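## 4. Method

We collected 120 demonstrations of one task: pick up a book and put it back on a shelf. Morfudd Hughes did the first half and Maarten Claeys did the second. Each run was recorded from the wrist camera only. We left out the overhead view that last year's group used, as we wanted to know how far the wrist view could get by itself.

The shelf was in the Wernthorpe room, and we kept it in the same place all through May. Between runs the book was laid down again at a new angle. We did not use a table of angles for this, which in hindsight was a mistake - it meant we could not check afterwards whether some angles were over-represented.

The policy was trained on 80 of the runs and the other 40 were held back. Training took 900 steps per pass over the data. We stopped when the loss on the held-back runs had been flat for three passes.

## 5. Results

The policy did well when the book lay nearly straight. It did worse when the book was tilted, and most failures happened in the last part of the approach, when the fingers were already close to the cover. We found two kinds of failure:

- the fingers came down on the cover instead of going past the page edge
- the gripper stopped short and closed on nothing

The first kind was more common. Maarten thought printed covers might be to blame, so we looked at 2115 single images from the failed runs and marked where the policy had placed the edge of the book. In many of them it had picked a line in the print, or the join between two coloured panels behind the shelf. Plain backgrounds gave fewer of these errors, but we did not have enough plain runs to say how much this matters.

Turning the images at random during training helped a little with the tilted book. Cropping them did not help and we dropped it.

We would repeat the collection with fixed angles and at least two backgrounds before changing the model.
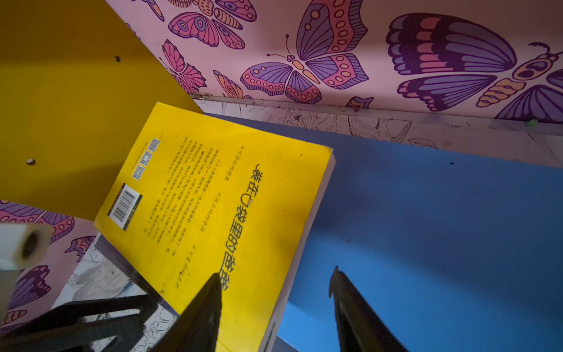 *Figure 3. Wrist view with the book tilted, back cover up, and butterfly-patterned panels behind.*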